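Wie ein Radiointerview entsteht

Ein Radiointerview ist ein Gespräch, das für Zuhörerinnen und Zuhörer geführt wird. Eine Person stellt die Fragen, die andere antwortet. Wer fragt, heißt Moderator oder Moderatorin. Wer antwortet, heißt Gast. Viele Gäste sind Musiker, die ein neues Album vorstellen.

Die Vorbereitung

Vor dem Gespräch sammelt die Redaktion Informationen. Sie hört die neuen Lieder, liest ältere Interviews und prüft, ob Namen und Titel stimmen. Daraus entsteht ein Fragenzettel. Ohemaa Appiah arbeitet beim Sender Radio Lunville und führt dort Gespräche mit Bands. Für ihr Interview mit der Gruppe Okix im Oktober notierte sie Fragen zu allen Liedern des Albums »Ferri«. Die wichtigsten standen oben auf dem Zettel.

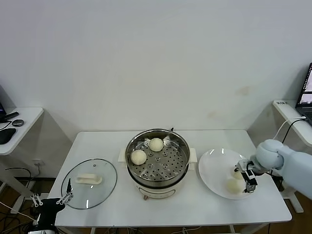 Warum stellt man offene Fragen?
Offene Fragen beginnen mit Wörtern wie »wie«, »warum« oder »was«. Der Gast muss darauf in ganzen Sätzen antworten, und das Publikum erfährt mehr.

Im Studio

Der Aufnahmeraum ist gedämmt. Weiche Platten an den Wänden schlucken den Schall, damit kein Hall entsteht. Jede Person spricht in ein eigenes Mikrofon. Es wandelt den Schall in elektrischen Strom um — je lauter die Stimme, desto stärker schwankt die Spannung. Ein Techniker regelt am Mischpult die Lautstärke. Zu Beginn macht er eine Sprechprobe. Bei Okix waren dafür 3 Mikrofone nötig: eines für Ohemaa Appiah und 2 für die Sängerin Mema und den Schlagzeuger.

Live oder aufgezeichnet

Bei einer Livesendung hört das Publikum das Gespräch fast im selben Moment. Versprecher lassen sich dann nicht mehr entfernen. Bei einer Aufzeichnung wird das Gespräch zuerst gespeichert und später gesendet.

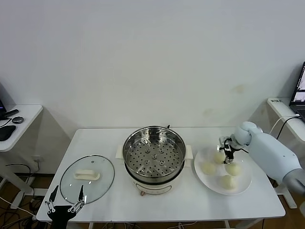
Der Schnitt

Am Computer erscheint die Aufnahme als gezackte Linie, die Wellenform. Hohe Zacken sind laute Stellen, flache Abschnitte sind Pausen. Die Redaktion löscht lange Pausen und Wiederholungen. Der Sinn einer Antwort darf dabei nicht verändert werden — das gehört zu den Grundregeln des Journalismus. Danach werden Ausschnitte aus den Liedern eingefügt. Die fertige Datei erhält eine Nummer und kommt in das Archiv. Das Gespräch mit Okix liegt dort unter der Nummer 406.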